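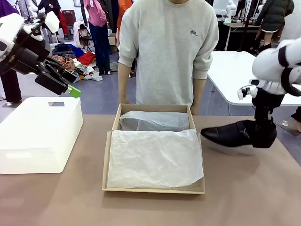

Dayana Benavides told me that tissue goes back in the box before anything else does, and that she'd send a pair back if it came without. I hadn't planned on asking about paper at all, but after that I put it in every interview.

Figure 2. Open shoebox with white tissue and a black slip-on dress shoe beside it.

I'd always thought of tissue as trash (my own goes straight in the bin!). The people I talked to for the Letgate study mostly keep it, wrinkles and all, and 6 of them fold it over the toes the way the store did. Deisy Cuervo wraps each shoe on its own.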